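4.2 Fruit bowls and the default-placement claim

The literature on workplace eating keeps returning to one idea: put fruit where people can reach it and they will eat more of it. We had doubts about this before we began, and the data have not removed them. Much of the earlier work counts fruit leaving the bowl and calls it fruit eaten. An apple taken at ten may be in a desk drawer on Friday, or in the trash.

Our two sites were the Bitberg and Clevance offices, with 64 staff at the first and 90 at the second. Both had a shared kitchen and a vending machine down the hall. At each site we set out a bowl of fruit on the counter for 28 working days and asked staff to keep a short food diary. The bowls were plain and of the kind any office might buy (Figure 3).
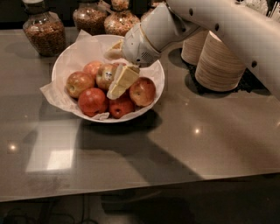 Figure 3. White ceramic bowl of fruit, lined with a paper napkin, on a kitchen counter.

Diary entries came to 400 across the two sites. Fruit appeared in more of them during the bowl period than before it, and a reader in a hurry could stop there. We would urge against it. Diaries were voluntary, and the people who filled them in most faithfully were also the ones who reported eating fruit at home. At Clevance the rise was almost entirely the work of staff who already ate fruit daily. Those who had said at intake that they seldom did so changed very little.

Sulemana, the catering firm that supplied both kitchens, also changed its snack prices in July, partway through the Clevance period. We cannot separate that change from the effect of the bowl, and we doubt that a statistical adjustment would do so in any way worth trusting. 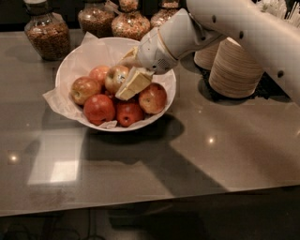 A second problem is what else ends up beside the fruit. Shared bowls in offices rarely hold fruit alone for long. Wrapped snacks get dropped in, and a person who walks over for a pear may walk away with something else. Studies that record only "visits to the bowl" miss this completely. The widely used Dandarex checklist has one line for the bowl and none for its contents, so a trip for a snack bar and a trip for a plum are scored the same. We added a contents line to our own form, but staff often left it blank, and we treat those answers as weak evidence at best.

None of this shows that placement has no effect. It does suggest that the effect sizes quoted in earlier reviews are too large, and that they rest on a measure chosen mainly for being easy to collect. Section 4.3 takes up the question of cost.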